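Speaker notes: Looking after a remnant grassland
Brindent Field Naturalists, winter talk, 27th July

Start once people have their tea. Lights down at the back only.

Opening. The Jidel Road reserve is small and most people drive past it. From the road it looks like an unmown paddock. Up close, in spring, it has 68 native plant species on the current list. Ask who has walked it. Ask who has walked it outside of flowering season.

Why it survived. It was never ploughed. The rail line fenced off one side and the stock route ran along the other, so it was grazed lightly and burnt now and then. Keep this part short. Questions about the railway can wait until the end.
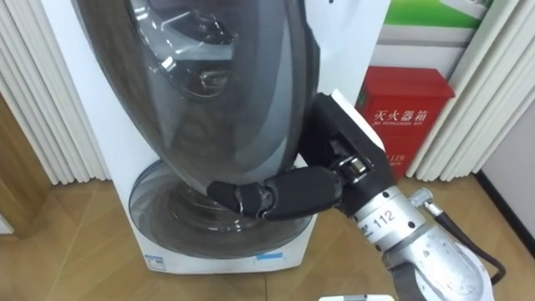

The soil is heavy clay that cracks in January and holds water in winter. The cracks matter. Small skinks and spiders live in them, and seed drops into them and gets buried at a depth it can come up from. When we drive over the ground in winter the wheels close it up for years. This is why we ask everyone to park at the gate and walk in.

Weeds. Phalaris is the main one, coming in from the northern fence. Explain the method: work from the good ground out towards the bad, cut the seed heads first, spot spray the regrowth. Do not start in the thickest patch. People always want to start in the thickest patch.

Mention boots and clothing here. Seed travels in socks, cuffs and the treads of soles. Brush down before you come and again before you leave. Anything worn on the Vevivik block should be washed before it is worn at Jidel Road, as there is serrated tussock at Vevivik and we have none yet.

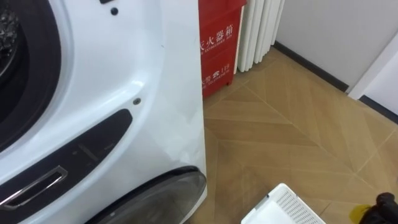 Brindent Field Naturalists

Burning. Autumn burns, in patches, on a rotation. The whole reserve is never burnt in one year, so that the insects have somewhere to go. Kangaroo grass left too long forms a thick thatch and the lilies and daisies underneath are shaded out. If someone asks about smoke, the neighbours are told beforehand by letter.

Replanting. We put in 1000 tubestock on the Son Creek side and 130 of those were button wrinklewort. Survival was good on the upper slope and poor near the drain. I would not plant near the drain again – direct seeding after a scrape is a better use of the money. We have enough seed stored to try one strip.

Monitoring. Same quadrats, same week each spring. New people are paired with someone who knows the grasses when they are not in flower.

Finish with the spring walk. Sign-up sheet is on the table beside the urn. Bring a hat, water and a hand lens if you own one.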